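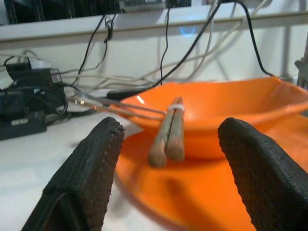 Photo: Aminu Abubakar

Speaker notes - "Laying a table people want to sit at"
Gadulow Community Hall, supper club evening, May 10, 2025

(Wait for the chairs to stop scraping. Say hello to the back row, who never get a hello.)

Good evening, everyone, and thank you for coming out. My name is Aminu, and I've been laying tables for other people's dinners for longer than I care to work out. Before that I laid them for my mother, who had eight of us round a table made for six and would send back a crooked spoon.

I want to begin with the bowl. Look at the colour of it! A big bright orange bowl on a broad orange plate, and I know some of you were brought up, as I was, to think that good crockery is white and everything else is for picnics. I held to that for years. Then I bought one orange bowl at the Garier shop, took it home, put rice in it, and my whole family leaned in. Plain rice! I went back for the rest in July.

(Pause here. Somebody usually asks about price. The Garier ones were 20 pounds each, and I only bought one at first for that very reason.)

Now the shape. It has an angular, flared rim, and I'm fond of a rim like that because it catches the light when you have a lamp to one side. A round bowl is a lovely thing too, and I have plenty, but a few flat faces and corners give the eye somewhere to rest. If you have one faceted piece at home, try it in the middle of the table and keep the plainer things round it.

A word about the plate underneath. People ask me whether a bowl needs one, and my answer is that it depends on the soup and on the guest. I like a wide one, wide enough to rest a spoon or a bit of bread on, and I like it in the same colour family as the bowl. Match them closely or make them very different - the in-between is where a table starts to look like a jumble sale.

(Pass round the Trilline samples now, the green and the mustard. Remember to get them back. Last time I went home with 6 out of 8.)

Then the slim things, by which I mean chopsticks, tongs, skewers, long spoons, whatever you eat or serve with. Browns and tans sit beautifully against orange, and a darker, greyish one among them does no harm at all. I used to fuss about every piece matching and I have quite given it up. Keep pairs together, so that a guest can pick them up without hunting, and let them lie at a slant if they want to.

(Story about the Khurana wedding goes here if we're running early. 49 place settings, one box of napkins, and the bride's uncle folding kitchen paper into swans. Keep it short, I always go on.)

Before we have a try ourselves, please choose one bowl you love from the side table and build outwards from that. Leave the glasses until the end. Work in twos if you'd like the company, and call me over whenever you get stuck - I'd much sooner be walking about than standing up here.

(Tea urn on now. Aprons are in the blue bag by the door.)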